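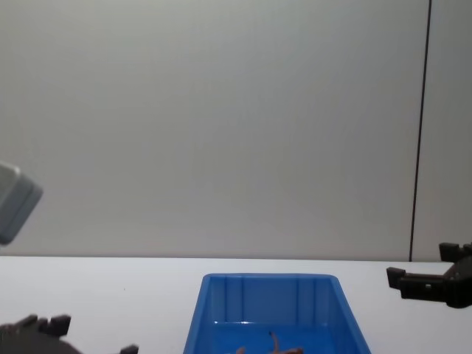 Table et cloison, cabinet Tian.

À propos du cabinet

Tian est un cabinet d'études urbaines indépendant. Il intervient sur l'analyse de plans directeurs, l'instruction contradictoire de projets d'aménagement et la rédaction d'avis techniques pour des communes, des associations de riverains et des établissements publics fonciers. Il ne fait ni promotion immobilière ni maîtrise d'œuvre, et ne perçoit aucune rémunération liée à l'obtention d'un permis.

Le cabinet a été fondé par Peiyu Han, urbaniste, et Lihua Qin, géomètre, à l'issue de l'enquête publique sur le quartier des berges de Kilcombe. Le dossier soumis au public comportait 1 855 pages, réparties entre le rapport de présentation, les pièces graphiques et les annexes hydrauliques. Les hypothèses de densité retenues dans le rapport différaient de celles du règlement. Les deux fondateurs ont relevé l'écart, établi une note comparative et l'ont versée au registre. La méthode de travail actuelle découle de cette note.

Domaines d'intervention

Lecture de conformité : vérification de la cohérence entre le document d'orientation, le règlement écrit et les plans de zonage. Chaque écart est référencé par article et par planche.

Gabarits et vues : contrôle des hauteurs, des reculs et des cônes de vue protégés, à partir du relevé altimétrique et non des perspectives du pétitionnaire.

Espace public : bilan des emprises cédées, reprises ou déclassées, avec l'état parcellaire avant et après opération.

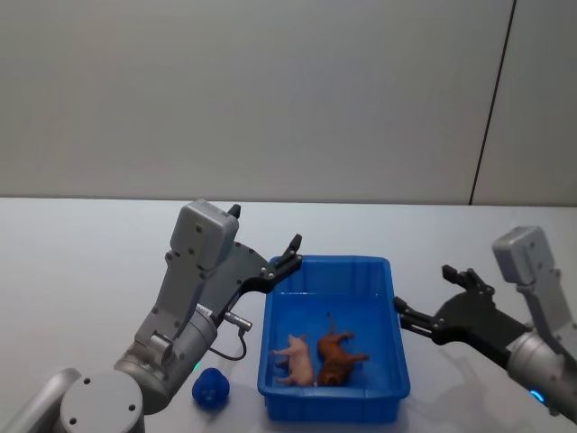

Le contrôle des emprises repose sur un principe constant : une surface n'est portée au bilan que si son statut foncier est établi par un acte. Les servitudes de passage, les rez-de-chaussée ouverts et les dalles privées accessibles au public font l'objet d'un tableau distinct. Lingyun Guo, responsable de ce volet, présente la règle aux élus en distinguant la parcelle cadastrée des usages qu'elle accueille : déplacer les seconds ne modifie pas le contour de la première. La distinction paraît élémentaire. Elle est pourtant absente de presque 12 des études que le cabinet a reprises — en particulier celle de Vastow, où une galerie commerciale fermée la nuit avait été comptée comme place publique.

Organisation

Peiyu Han dirige les études et signe les avis. Lihua Qin assure les relevés et la tenue de la base parcellaire. Jinlong Hao est chargé du droit de l'urbanisme et du suivi des recours gracieux. Lanying Cui traite les données de mobilité et de stationnement.

Le cabinet dispose de 2 implantations, l'une à Kilcombe, l'autre à Skotthorpe. Les dossiers sont affectés selon la commune d'assiette du projet, sauf en cas de conflit d'intérêts déclaré.
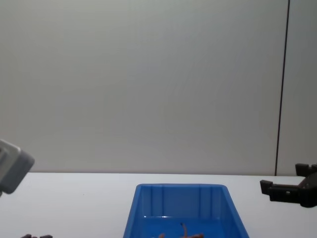
Dans ce dernier cas, le dossier est transféré à l'autre implantation avant toute lecture des pièces, et le transfert est mentionné en tête de l'avis. Le collaborateur concerné n'a plus accès au répertoire de travail jusqu'à la remise.

Conditions de publication

Les avis rendus à des personnes publiques sont communicables dans les conditions prévues par la convention d'étude. Les notes méthodologiques sont en accès libre. La prochaine révision du guide de lecture des plans de zonage est prévue pour juin — elle intégrera les retours de Skotthorpe sur les secteurs de renouvellement différé.

Les demandes d'étude sont adressées par écrit, accompagnées du règlement en vigueur et du plan de situation. Un devis est établi après examen de la complétude des pièces.

Page mise à jour le 8 janvier 2026

Imprimer cette page | Envoyer par e-mail

Contact | © Tian, études urbaines | Haut de page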